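Ticket: wrist view goes useless on the board-lift task
Project: Grasonar, two-arm cell
Opened by: Impi Lappalainen
Status: open, despite two attempts to close it

09:40 Impi. Of 81 demos from the morning set, the checker threw out 18. Same complaint each time: "target not visible". The target is a wooden board. It fills half the picture.

10:15 Raili Kettunen. The checker wants the knob under the board, not the board. See the task sheet. If the lead arm comes in too steep, the knob ends up in shadow and the score drops under the limit.

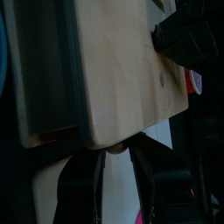 Wrist view, fingers open below the knob.

10:50 Impi. I can see the knob perfectly well in that one. Light brown, bright along the bottom. The checker gives it 14 out of 100. It is very keen on the dark spot in the grain, though, and gives that 53.

11:30 Raili. So it has learned to love a knot. Relabel the rejects by hand and keep them in. Please don't sand the board, someone at Peltonen tried that.

13:05 Impi. Relabelled. Lamp moved lower. Checker restarted, now rejects the good ones.

13:20 Raili. Put the lamp back.

Last updated: May, 13:22
Contact: Trodovell support desk | © Trodovell | Back to top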